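Eylül Tokgöz would like it known that she did not set out to run a Saturday arts program for children. "I came in to ask about the piano," she says. "It was out of tune and I live upstairs."

That was six years ago. The Omness Street after-school program now has 100 kids on its list and a piano that is still, by her account, "a quarter step south of everything." Tokgöz teaches the shadow puppet class, where students between seven and twelve build a character, give it a voice and, most weeks, have it fall off a cliff.

"They love a cliff," she says. "I used to steer them toward friendship. Now I ask how high."

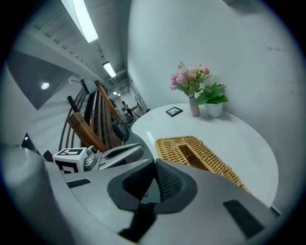

## Money, and the lack of it

The program costs families nothing, a point Tokgöz gets to quickly and then worries about at length. Last November's puppet night brought in $1,632, most of it from baked goods.

"We had 370 people in a room with two bathrooms," she says. "I have never been so proud or so sorry."

The money went to paper, lamps and a new screen – the old one was a bedsheet with a history.

## What the parents ask

Mostly they want to know if their child has talent. Tokgöz has an answer ready.

"I tell them she cleaned up her own glue. At eight! You can't teach that. I've tried with adults."

Her spring class will stage a story her grandmother used to tell, about a donkey who becomes a judge. The students have read the script and sent back notes. They want the courthouse moved closer to a cliff.

"I said I'd think about it," she says. "I've already cut out the cliff."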